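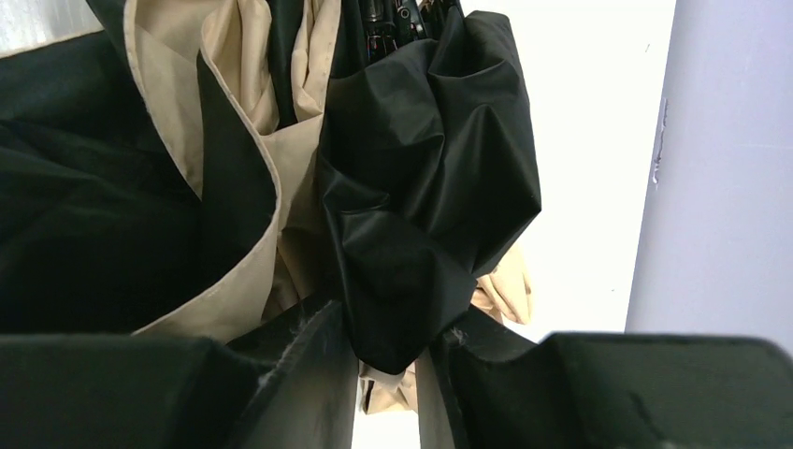
Wrist view, black bundle in the fingers, beige cloth behind

Tags: home robots, laundry, list archive

Re: can it do chores yet
From: Intan Teoh

Short answer no. Not at our place anyway. Towels ok, slippery black stuff a diffrent matter. Grabbing is fine, it's knowing what you grabbed. One layer or four? Going to try slower close on the Flolero next, more in December.

> Prasetyo Govindasamy wrote:
> 47 tries on mixed cloth, 16 good folds. Would you pay 2000 for that? My mum is faster and she hates folding

No. Ask me agian next year.

Intan

We use cookies to keep you logged in. OK
Contact the list owner | Back to top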